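Home | Syllabus | Handouts | Lab Hours | Contact

Unit 7: Looking at a Hand-Held Gripper Kit

The kit under review this week is the Rakum pair from Ultberg -- two grippers you hold yourself, one per hand, so a person can show a task before any arm tries it. I love this thing! Squeeze, move, let go, and you feel right away how much your fingers normally do for you.

Read the notes first, then try a pick with each hand. Watch the gap between the pads as you come in, and keep your wrists relaxed.
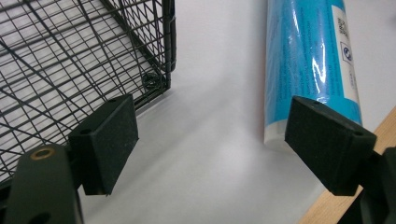
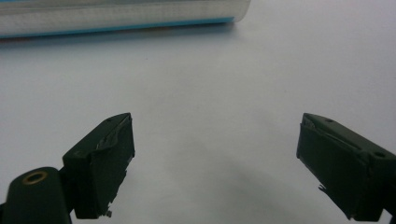
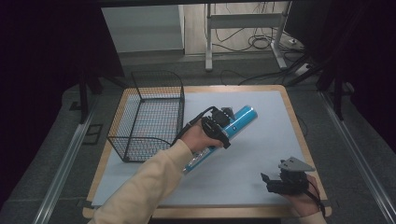
Fig. 1-3. Rakum grippers at the tabletop. The third view has both hands and the wire basket.

What to look for:
- Pad wear. Check the faces and corners before every session.
- Cable slack. Give yourself plenty on both sides.
- Approach angle. Round items like to roll -- come in square to them.

Write up one strength and one complaint for Wednesday. Mine: great reach, but I'd like a lighter body.

Filed under: Course Notes, Robotics, Kit Reviews

Comments

Noemí Galindo: Does the left one feel stiffer to anyone else?

Bhavana Kulkarni: A little, yes. Still my favorite lab so far!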